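Speaker notes: What the second station will cost us
Talk for the Plodport site meeting, 20 minutes plus questions

Before starting: check that the clicker works. Ask Gifty Ofori to sit near the front, because the questions about electricity and floor space will go to her.

Opening

Good morning, and thank you for coming up from the ground floor. My name is Mali Gronow, I do the equipment planning for Plodport and for the smaller site in Stustcombe. Today I want to speak about money, but first about what we are buying with it. When people hear "two-arm station" they think only of the arms. The arms are the part that the supplier puts on the first page of the quote. They are also the part where I was least surprised by the price.

(Pause. Let people find their seats.)

What the first quote did not say

Last year we asked Lamptey for a quote and we got one page. It had one number on it and I put this number in the budget. This was my mistake and I say it openly. When the station came, we had to order many small things afterwards. Each was cheap. Together they were 1032 in our currency, and it was not in any plan. I had to ask for it in four separate requests, and every request took its own signature.

So for the second station I made the list the other way. I stood in front of the station in March with a notebook and wrote down everything that is not an arm. 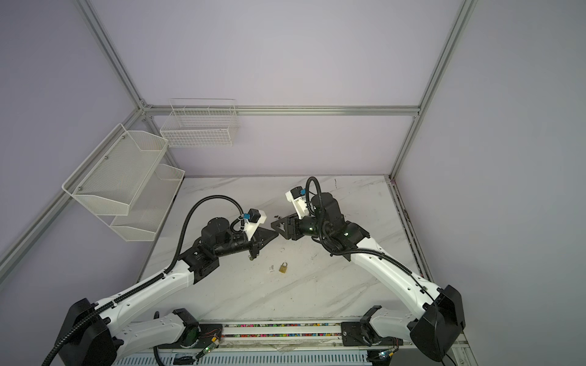 My list started with the frame. Aluminum extrusion is sold by length, but the corner pieces and the cutting are extra, and a post that is cut too short must be bought again. Then the wall panels. Then the table surface, which gets scuffed, so please plan one replacement during the life of the station. I did not plan one the first time.

After this come the wrist parts. Each arm has its own camera and its own bracket. Say clearly: two arms means two cameras, two brackets, two cables, and a spare of each. The cable conduit has to make a big loop so that the arm can turn, and this means we need more of it than the straight distance. Gifty measured it for me with a piece of string and I recommend this method.

Then the rail along the front, the carriage plates, and the small circuit boards. The boards were on a different invoice, from Alleo, and I found this invoice only by luck. Please, if you order something for the station, write the station number on it.

The baskets also belong on the list. People smile at this. But somebody has to buy them and screw them on, and if they are missing the tools will lie on the work surface.

Small objects for the work

(Speak slowly here, this is the part people forget.)

The arms need something to handle. For us these are padlocks and small metal pieces. We buy them in ordinary shops and until now we paid from the coffee money, more or less. I counted the receipts and there were 463 of these objects in one year. I ask for a proper budget line. It does not have to be large.

Also a box with a lid and a label, one for each type. This is not a joke item.

The people hours

The supplier says one day for installation. For us it was seven working days, and Gifty was there for all of them. I do not blame Lamptey. Their one day starts when the table is level, the power is ready and the network socket is in the right place. None of this was true in our room.

For the second station I put in seven days again. If we need fewer, the hours go back to the department.

Stustcombe

They would like the same station, and have asked if they can share ours. My answer is no, but I want to discuss it. Moving it by truck means taking off the arms and setting the cameras again afterwards. I asked for a price for the transport only and it was nearly half of a new frame.

What I ask from you today

First, agree that we use the long list for the order and put the one-page quote in the appendix.
Second, a yearly line for objects and spare parts.
Third, the name of one person who checks that the invoices go to the same folder. I can do it until summer.

If someone asks about a third station: I have no numbers for it and I will not guess.

If someone asks about leasing: Lamptey offers it, but the frame and the panels are not included. The table with both prices is on the last page of the handout.

Leave five minutes for Gifty. She has the drawing of the power sockets and wants to know where the door will open.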